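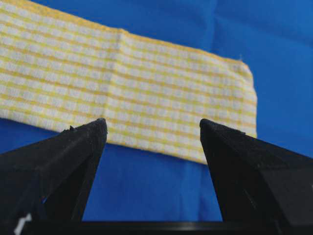
## 26th February, wash and shrink test, cotton towels

Second round on the kitchen towels from Flarnemum. First round was at 84 °F and told us very little, so the water went up to hot this time. Same detergent as before, no softener.

Cut the samples the long way along the warp. Marked each one with thread at two corners, as the pen faded last time and I had to guess at the starting points. Ran four full cycles, tumble dry on low between each.

Checks and stripes make the skew easy to read. On a plain towel I have to go hunting for the grain line with a pin.

Notes so far:

- Length is down more than width on every sample. Most of it went in the first cycle.
- Hems on the Wirkent lot are pulling in and puckering. The sewing thread is polyester and the cloth is cotton, so the two don't move together.
- The Flarnemum hems stayed flat.
- Some 44 grams of lint in the trap by the end, all samples together. Seems high. Weigh it per lot next time.

Color: no bleeding on the white test strip from either lot. I want to repeat that with a longer soak before writing it up.

The dryer at the Fluselcombe shop runs hotter than ours on the same setting. Don't mix results from the two places. The old sheets from June have that problem and I've crossed them out in the binder.

To do:

- Press half the samples damp and measure again after a night on the rack.
- Order more marking thread, dark red if they have it.
- Absorbency drop test, before and after washing. Use the small pipette, the big one drips.
- Ask Wirkent if they can send a lot with cotton thread in the hems.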